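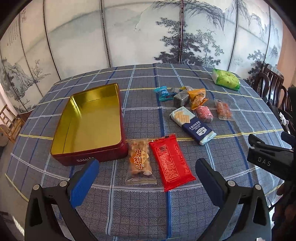
Chapter 3
Packaging and the Household Economy

Before the factory, most food was sold loose. A shopkeeper weighed out tea, crackers, or dried fruit from a barrel, and the buyer carried it home in a cloth or a jar. The seller's word was the only promise of quality. When complaints arose, they were settled at the counter.

Printed tins and sealed bags changed this arrangement. A closed container could travel by rail from a plant in Rutham to a store in Keltstead and arrive with its contents unmixed and its maker's name in plain sight. Trust moved from the shopkeeper to the label.
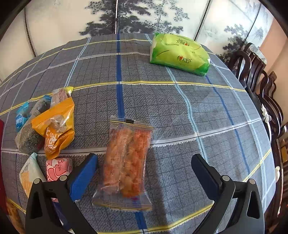
Chapter author: Kazuhiro Oda

This chapter follows the change through the records of the port town of Istholm. In the first trade survey, 74 shops sold food by weight. The Nakajima warehouse, which opened on the harbor in August of the following year, listed 286 kinds of packaged goods in its opening catalog. Many small shops began ordering from it before winter.

Students should keep 2 questions in mind while reading. Who paid for the package, and who gained from it? The answers differ for the manufacturer, the shopkeeper, and the family at home. Tins in particular had a long second life holding buttons, letters, and coins, and household inventories often give them a value of their own.
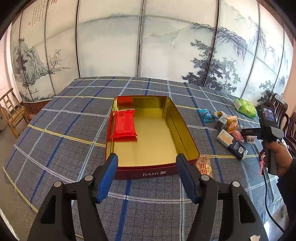

Figure 3.1. A red tin with a gold-colored interior, holding one wrapped package.

Section 3.1 begins with the sale of loose goods and the local laws on weights and measures.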